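Packers and sorters wanted, Lumwood stockroom

Gwilliam gift and accessories, small place, big backlog. Need a few people for the April rush. Mostly straps, belts, bottles, boxed bits. You sort it, fold it, shelve it, pack it.

Hours: 8am start, finish at 2. Can do a later shift if you've got school run etc, just say when you apply.

What you'd be doing
Straps and fabric stuff folded and put back in the right place. Bottles on the wooden shelving, label facing out please. Returns checked and re-bagged. Paper notes on the shelf backs are for whoever's on next, so read them, add your own, dont bin them.

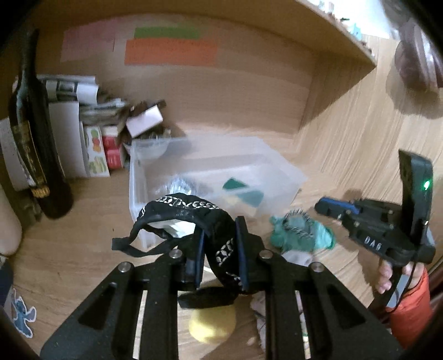 Orders go out in batches of 16, on a busy day we send 188 parcels, more before a bank holiday. You will be on your feet most of the shift. Some lifting, nothing huge. Glass needs two layers of wrap and the tall bottles go in the tall cartons, we'll show you.

Who we want
Tidy. On time. Happy doing the same job for a couple of hours then switching. Experiance nice but not needed, training is one morning. Must be 16 or over.

Pay weekly, into your bank. Tea and coffee free, microwave works, bring your own lunch. Parking behind the Brinow unit, not out front, they do ticket. Bus stops at the end of the road.

To apply: short message through the form on this page, name, phone number, which shift. No CV needed. Keep it under 100 words if you can, we're reading them between deliveries. Will ring back same week. Closes end of the month or sooner if we fill up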